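Let the parcel sit a day

By Rhiannon Prydderch

14 comments | 80 shares

I ordered a kettle descaler one evening in July and it was on my step before lunch the next day. I had no need of it by lunch. The kettle had been furred up since spring and would have managed another week. But the website offered next-day delivery at no extra cost, with the box already ticked, and I left it ticked like everyone else does.

I think we should stop making the fastest delivery the one you get by default. It should still be there for people who want it. Someone waiting on a part for a boiler, or a school shirt for the morning, has good reason to pay for speed. The rest of us are being given something we didn't ask for, and other people are working late to provide it.

My neighbour Oksana Antoniuk drove a van for two years. Her round was the hill villages, which means single-track lanes and a lot of reversing. She told me the worst part was going back up the same lane three days running with one small packet each time, often for the same house. Nobody in that house was in a hurry. They had ordered as things came to mind, and each order had set off on its own.

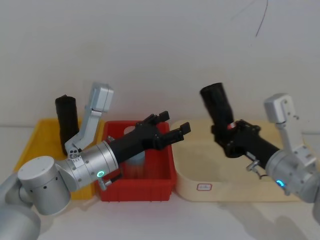 Shops say that customers demand speed. I'm not sure we do. We choose whatever is at the top of the list, and we would choose something else if it were put there. When I use Dafis, the farm supplies place in town, they ask on the phone whether I want it this week or next. I nearly always say next. It has never once mattered. They send a van up the valley when there's enough to fill it, and the driver has time to put the sacks in the shed.

The usual reply is that free next-day delivery helps people who can't get to the shops. I take that seriously, as my mother was one of them for the last years of her life. What she needed was to know when the van would come, so she could get to the door. A fixed afternoon each week would have suited her far better than a message saying some time between eight and eight.

There is also the matter of what fast delivery does to buying. If a thing will take a week, I stop and wonder if I want it. Sometimes I look in the cupboard and find I've already got one. I have two bicycle pumps and three identical packs of hoover bags because I never had to wait long enough to check.

So move the tick. Put the slow, shared delivery first and charge a fair price for the quick one, with some of that money going to the driver. It would take the big shops an afternoon to change, and most customers would be no worse off for it.

Share this | Comments (14)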